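Dalia signed for it all at 9, coat still on. Two trunks, a floor lamp, the box from Prundell nobody had opened since the funeral. Then upstairs, fast, before Heino could ring again about the key.

He rang anyway. She let it go.

Flat 46 smelled of radiator. Her aunt's handwriting on everything, even the fuse box. Sell, keep, sell, ask Sigita. On the fridge just a number, 2,365, underlined twice. Money? A meter reading? She put it in her pocket with the bus ticket.
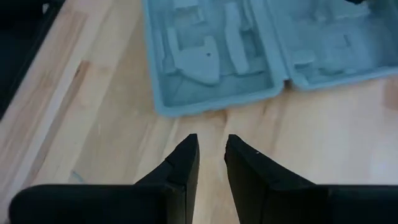
Sigita came up the stairs at a run and wouldn't sit. Said the Candport people wanted the place cleared by October, said she was sorry, said had Dalia found the letters yet. No. No letters. She had looked in the trunks, in the oven, under teh bath. Sigita had stopped listening. She was staring at the light blue case lying open on the table, both halves flat on the pale wood, and her hand went up to her collar.

"Where was that?"

"Back of the wardrobe. Why?"

"She told me she threw it in the river."

The phone again. Heino, it had to be. Dalia picked up this time, meaning to shout.

"Dont let Sigita in," he said.

Sigita was already pulling out a chair.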